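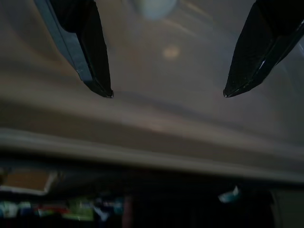 In einer Zuschrift an die Redaktion heißt es, eine Gemeinschaftsküche lasse sich nur dann in Ordnung halten, wenn jedes Ding einen festen Platz habe und dieser Platz auch beschriftet sei.

Bildergalerie: Ordnung in der Gemeinschaftsküche
Wohnheim Drenum, Stand 04.05.2021

Die Hausverwaltung Vidal hat die Küchenordnung für das Wohnheim Drenum neu gefasst. Sie gilt für alle Gemeinschaftsküchen des Hauses und betrifft Tische, Arbeitsflächen, Kühlschränke und die Lagerung von Lebensmitteln.

Tische und Ablagen
Getränkeflaschen, Dosen und Becher von Instantnudeln sind nach der Mahlzeit abzuräumen. Persönliche Gegenstände wie Mobiltelefone gehören nicht auf den Esstisch. 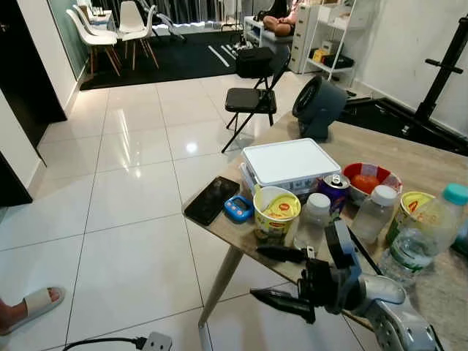
Leere Becher werden mitsamt dem Foliendeckel entsorgt, Pfandflaschen und Dosen getrennt gesammelt. Die Sammelkiste fasst 70 Flaschen und wird vom Entsorgungsbetrieb Stilisov abgeholt. Angebrochene Getränke sind zu verschließen und mit der Zimmernummer zu versehen.

Kühlschrank
Saftkartons stehen aufrecht in den Türfächern. Die Tür ist nach der Entnahme umgehend zu schließen.

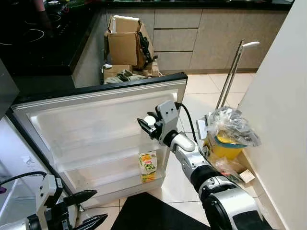
Behälter mit Deckel sind offenen Schüsseln vorzuziehen. Jedem Zimmer stehen 2 Behälter zu; weitere können gegen Unterschrift im Büro Skemell entliehen werden. Was nach 11 Tagen nicht abgeholt oder gekennzeichnet ist, wird entfernt. Tüten und Kartonreste dürfen nicht auf dem Boden liegen bleiben.

Flächen
Arbeitsflächen und Tische sind nach jeder Benutzung feucht abzuwischen. Scheuermittel sind nicht zugelassen.
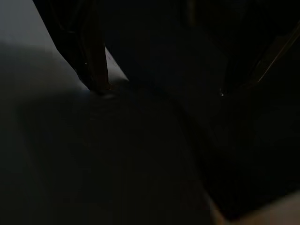 Aus der Bewohnerschaft wurde dazu angemerkt, die Frist für den Kühlschrank sei im Dezember wegen der Heimfahrten zu kurz bemessen und solle für diesen Monat ausgesetzt werden. Die Verwaltung prüft den Vorschlag.

Die vollständige Küchenordnung liegt im Büro Skemell aus.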